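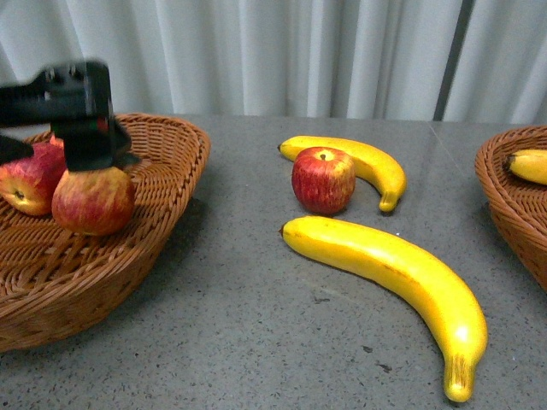 A robotic gripper over a basket of apples, with bananas on the table.

Sorting Fruit Is Still Hard Work for a Machine

By Frøydis Viklund
Jun 25, 2019

Every spring the Brestel Institute for Work and Household Policy receives letters asking when a machine will be able to take over the ordinary labor of a home or a small shop. The writers include grocers, managers of residential care homes, and members of the public who look after an older parent. They have read that such machines are close. Many of them are making decisions on that basis, about staffing, about leases, and in a few cases about whether a relative can go on living alone. They deserve a careful reply.

The view of this office is that general household and shop-floor machines are not ready to be bought, planned around, or written into public budgets. We hold this view while recognizing that progress in the past several years has been real. A task that would have defeated a laboratory arm a decade ago can now be attempted in front of visitors. The distance between an attempt and a dependable service is the subject of this essay.

Consider the sorting of fruit. Apples go in one basket and bananas in another. A child of three can do it and will probably eat something along the way. There is no heat involved, no blade, no liquid, and no deadline. If machines are to do chores, this is a fair place to begin, and we have no quarrel with engineers who begin there. Our quarrel is with those who see the beginning and announce the end.

An apple is round and firm, and it presents much the same face from every side. A banana is long, curved and soft. It can be held in the middle or near the stem, and the choice matters, because the fruit will swing or tip according to where it is held. Two bananas lying side by side must be recognized as two. An apple resting in the bend of a banana must be lifted without dragging its neighbor along. A person solves these problems without being aware that they are problems. A machine must be given the means to solve each of them, and must then solve them again when the light changes or the table is moved.

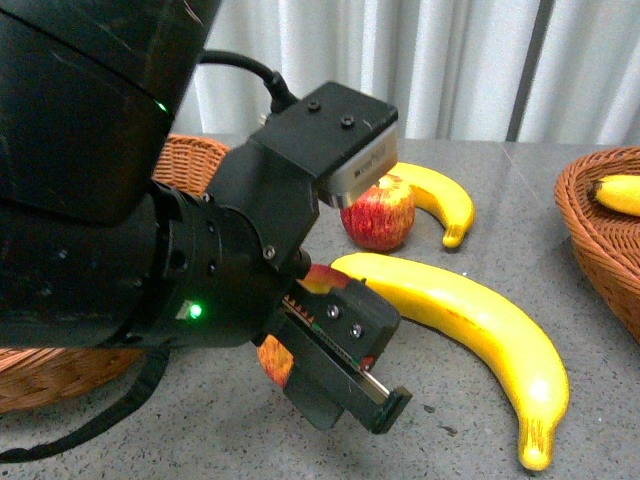
There is also the matter of seeing. When a person reaches for an apple, the hand covers part of the view, and the person hardly notices. Touch takes over. The fingers report that the skin is smooth, that the weight has shifted, that the grip is good. Many machines have little of this sense. Their arms are bulky by comparison with a human wrist, and at the very moment when the fingers close, the arm may hide the object from the camera that is guiding it. Engineers answer this by adding further cameras, closer to the fingers, and by training the system on many recorded attempts. Both measures help. Both add cost, and each added part is one more thing that can fail in a kitchen where there is no technician.

The Institute's own position has changed on this point, and the record should show it. In February our colleague Radwa Benkirane circulated a review of trial reports submitted to us by four suppliers. One of them, Nolel, reported 1,000 attempts at placing mixed produce into open containers, of which 992 were completed without human help. When the paper was first discussed, several of us took the figure as proof that the matter was settled. It was Holger Holmgren, formerly a warehouse supervisor, who asked what had happened in the other eight.

The report said little about them. Two were described as dropped items. The remainder were listed only as stops, meaning that the machine had halted and waited for a person. Mr. Holmgren observed that in a warehouse a stop is a cost, and that in the home of someone who cannot easily stand up, a stop is the end of the service until help arrives. We have found no reason to disagree with him. A rate of success that sounds excellent in a report may be poor in daily life, where a household sets down and picks up hundreds of things between breakfast and evening.

Moreover, the attempts were all of one kind. The containers were open at the top. The table was clear apart from the goods. No one reached across it. The supplier was candid about these conditions, and we commend it for that. Readers of summaries, however, seldom see the conditions, and a figure travels much further than its footnotes.
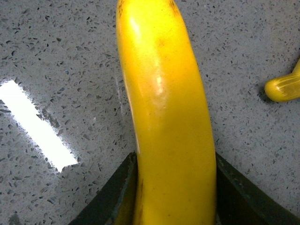
A banana held between two gripper fingers above a speckled countertop.

It may be objected that people also fail. They drop things, they tire, and they bruise the fruit. This is true, and any honest comparison must allow for it. Yet the manner of failure is different. A shop assistant who drops a banana will look at it, judge whether it can be sold, and set it aside if it cannot. The same assistant will notice that a basket has been overfilled, that one of the apples has gone soft, or that a customer is waiting. These acts of judgment are rarely written into a job description, and they are easily left out when a job is described to the maker of a machine. The machine is then built for the description, and the rest of the job falls to whoever remains on the floor.

We saw this in practice at a grocery cooperative in Kjærgaard, which agreed to place a single arm in its back room for a trial of 33 working days. The manager, Fermín Gaete, was generous with his time and kept a daily log, which he has allowed us to use. The arm was assigned to move loose produce from a sorting table into display baskets. By the end of the trial it was doing so at a steady pace, and the staff spoke of it without resentment. The log nevertheless shows that an employee was called to the machine on most mornings, to wipe a lens, to straighten a basket that had shifted, or to restart the system after it had paused. Mr. Gaete calculated that the hours saved and the hours spent were close to equal. He told us that he would try again in a few years and that he did not regret having tried.

That is a sensible position, and it is one we recommend to others. A trial is a proper use of money when its purpose is to learn. It becomes improper when positions are cut in advance on the strength of it. The regional authority at Peseser came close to this last year, when a draft budget assumed that machines would take on light tidying and meal clearing in its residential homes. Hanne Suominen, who represents the care staff there, submitted a list of 541 separate tasks recorded by her members over one week. Very few were a single motion repeated. Most combined handling an object with speaking to a resident, watching for a sign of illness, or waiting. The assumption was removed from the final budget, and we believe that the authority acted well in removing it.
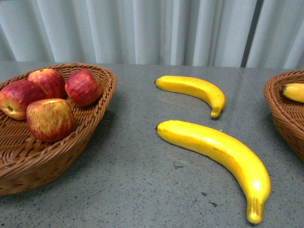 None of this should be read as hostility to the work. The engineers we have met are serious, and they are often more cautious in private than the literature printed on their behalf. Some chores are unpleasant or hard on the back, and it would be a public good to be relieved of them. Persons with limited use of their hands have a particular interest in machines that can pick up a dropped object or bring a piece of fruit from a table, and for them even a slow and imperfect helper could mean a great deal. Public research funds directed to that purpose are, in our judgment, well spent.

What we ask is that claims be stated in terms an ordinary buyer can use. A supplier should say how often the machine stops, how long it waits, and who is expected to attend to it. It should say whether the trial used real produce or display pieces, whether the objects were placed by hand beforehand, and how many arrangements were tried. It should show the attempts that went wrong along with those that went right. Where a person was standing by, the hours of that person should be counted as part of the cost.

We ask the same discipline of public bodies. No staffing plan should depend on a household or shop-floor machine that has not completed a full year in a setting comparable to the one for which it is intended. Where a trial is held, the employees who now do the work should help to design it and should receive the results in full. Their knowledge of the task is usually better than that of the persons who describe it on paper, ourselves included.

The Institute will review this position when the next round of supplier reports has been received. Managers who have conducted trials of their own, including trials that were abandoned, are invited to send us their logs. Names of residents and customers should be removed before they are submitted.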